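# The Armchair in the Corner: A Case for Keeping Furnished Common Rooms

The Wekidthorpe residence at Trosside was designed with a small sitting room on each floor. Over the past year, several tenants and two members of the building's advisory board have proposed that these rooms be cleared of furniture and let as storage. The proposal has been put forward in good faith, and the figures behind it deserve a serious reply.
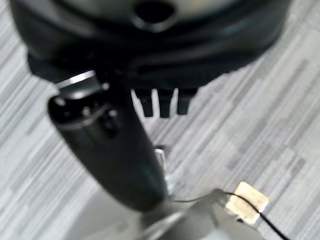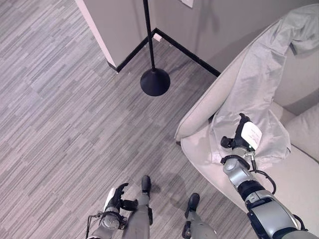

## What a Furnished Corner Provides

A sitting room does not need much. An upholstered armchair in a pale fabric, a floor lamp with a heavy enough base to stay where it is put, a carpet that will take ordinary wear, and a throw to lay over the arm of the chair are sufficient to make a place where a person may sit down without having to buy anything or explain their presence. Most of our tenants live in single rooms. For them, the common room is the only seat in the building that is neither their bed nor their desk chair.

It is sometimes said that a chair with a cloth left over it looks untidy and suggests neglect. I take the contrary view. A throw that has been folded into a perfect square and never moved is evidence of a room kept for inspection. Soft folds and a few wrinkles are a fair price for furniture that residents feel free to use, and our housekeeping standard should say so plainly. At present it asks that all textiles be "squared and centered" by 9 in the morning, a rule borrowed from the hotel trade that has no place in a residence.

## The Question of Cost

The annual cost of furnishing and cleaning the sitting rooms was 3,533 dollars in the last budget. Of this, 470 dollars went to replacing lamps and throws, and nearly all of the remainder to carpet care. The storage proposal estimates an income of 3,000 dollars a year if every room is let. Taken together, these sums are not trivial for a building of our size.

The estimate nevertheless leaves out several expenses. Storage rooms require locks, an inventory, and a person to hold the keys. The Strebel building, which converted two of its rooms in March, now employs a part-time attendant for this purpose. I would ask the board to obtain the full accounts from Strebel before any decision is taken, including the cost of disposing of items that tenants left behind.

There is also the matter of reversal. A chair sold secondhand brings very little and is expensive to replace. Once the rooms have been emptied, no future board is likely to find the money to furnish them again.

## What the Residents Have Said

Thirty-seven residents answered the written survey circulated by Mechthild Gruber of the tenants' office. A majority reported using a sitting room at least once a week, most often in the evening. Reading was the use named most frequently, followed by telephone calls. Several respondents complained of poor light near the walls, and two asked for a second chair so that a visitor could be received properly.

These are modest requests. They concern lamps, seats, and the distance between them, and they can be met from the existing budget. I note that no respondent asked for additional storage, although the survey form included it as an option.

## Recommendations

The sitting rooms should be retained and should remain furnished. In addition, I recommend the following:

- The housekeeping standard should be amended so that throws and cushions may be left as residents leave them, subject to weekly laundering.
- Every room should have one standing lamp placed within reach of a chair.
- A second armchair should be added on the two floors where guests were mentioned in the survey.
- Vacuuming should include the strip of carpet along the baseboards and in the corners, which the present schedule assigns to a quarterly clean.

The Stusinmont trust, which owns the building, has asked for the board's view before the next budget is drawn up. Written comments from residents may be left at the tenants' office until 5 in the afternoon on the day before the board meets, and they will be forwarded to the trust in full.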